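The Toy Library on Fülöp Street

Saturday, 30th October. Doors at nine, queue by half eight. Strollers mostly, one wagon, a grandfather with a garbage bag full of train track he wants to trade for different train track.

Murkthorpe has had a toy library since before it had a decent bakery. You join, you borrow, you bring it back in three weeks. Same as books, except books don't have 109 pieces and a battery door that's lost its screw. The joining fee hasn't moved in years. Late fines were dropped last August and returns got faster, which no one at the desk can explain and they've stopped trying.

Gyu-bin Ko runs the place. Former school secretary, fast talker, eats lunch standing up. She has 1,770 items on the shelves and in the back hall and a card for every one of them. Paper cards. There was a computer system once, from a firm called Cletevov, and it ate the dinosaur section. "Gone. Every dinosaur. I went back to cards that night," she says, already walking away to deal with a scooter.

What goes out? Not what you'd think. Big plastic kitchens, yes, always, there's a waiting list. Marble runs. Anything with a ramp. But puzzles sit. Puppets sit, until a rainy week and then they all go at once. Board games for grown-ups came in two years ago as a sort of dare and now take up a full wall. The most borrowed thing in the building is a wooden balance board with a chip out of one corner. Thirteen loans this year, and it would be more if people brought it back on time.

Cleaning is the real job. Nobody joins a toy library thinking about that part. Hard plastic goes in the sink, wood gets a damp cloth and air, fabric goes home with whoever has a free washing machine. Soft toys were nearly banned in the early days. Too much laundry, too many tears at the desk when a child had to give one up. Ko argued to keep them and won, with a rule: you can renew a soft toy as long as you like. Some have been out so long they're basicaly adopted. The card stays in the drawer anyway.

Then the missing bits. A shoebox marked ORPHANS lives under the desk, full of dice, doll shoes, a very small saddle. Parents dig through it while they wait. One dad found a puzzle piece that finished a map his kid had given up on in the spring. Big cheer. People who didn't even know what had happened were clapping.

Money's tight, same as everywhere. Rent on the hall goes up in the new year. Plavutel, the phone shop two doors down, pays for the heating and gets a poster in the window for it. A quiz night covers repairs. The rest is membership, and membership depends on who has babies and who moves away, and you can't plan for either one.

There's an argument going on in places like this about whether to lend screens. Tablets, handheld games. Ko says no, for now. She isn't snobby about it, her own kids game all weekend, she just doesn't want to be the one chasing chargers. Others on the rota think she'll lose the nine-to-twelves for good. They may be right. By eleven the older kids in the hall are mostly somebody's big brother, bored, sitting on the radiator. Then one of them spots the crokinole board and that's him gone for an hour.

Starting your own? She gets asked alot. Her advice, given at speed: find a room on the ground floor. Start small, smaller than that. Say no to jigsaws from strangers. Weigh the box when it goes out and weigh it when it comes back, a kitchen scale will tell you about a missing piece faster than you can count. And take donations on one day only or they'll be left on your doorstep in the rain.

Noon, lights off. The grandfather has swapped his track for a level crossing and two bridges and is explaining this to someone at the bus stop. Returns go on the trolley for next week. The hall is open Wednesdays after school too, side door, ring twice.
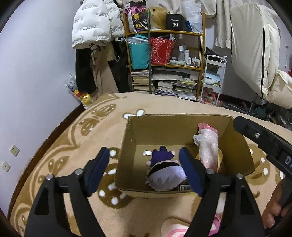
Wednesdays are quieter, and better if you want to try a thing before you take it home. Bring proof of address and a bag with a flat bottom. Parking's behind the church, free until six.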